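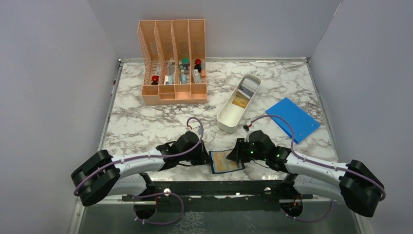
Students in the automation project course at Ekenach Technical College have moved their two-arm card handling cell into its second round of testing. The task is sorting: a card is taken from a tray, oriented between two grippers and set down on a flat surface.

The course is led by Cuiping Tang, who wrote the assignment around a single constraint. Both arms have to take part in every transfer. A single arm with a suction cup would be faster, Tang said, but the students would learn little about timing between controllers.

The group, which competes under the name Duan, logged 1,506 transfer attempts in the first round. Of these, 267 ended in a fault, most of them late finger closure on the left arm. The control loop has been rewritten and the approach speed lowered.
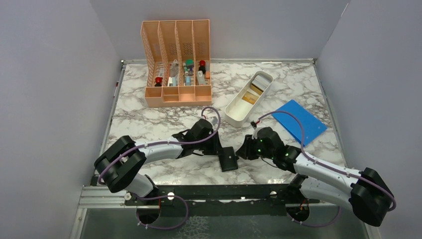 Thin objects on a hard surface remain the main difficulty. The finger plates have to come in almost level with the table, and an error of a millimeter or two is enough to push a card away – or to press the gripper into the tabletop. The students are comparing two methods: sliding the card toward the opposite gripper, and tilting one edge up before closing.

The work will be entered in the Brerngate student automation meet in October, where nine teams are registered. Each team gets 30 minutes on the floor, setup included. A team from Fuvholm won last year with a cable routing cell.

Source code and fault logs will be posted on the course page after the meet.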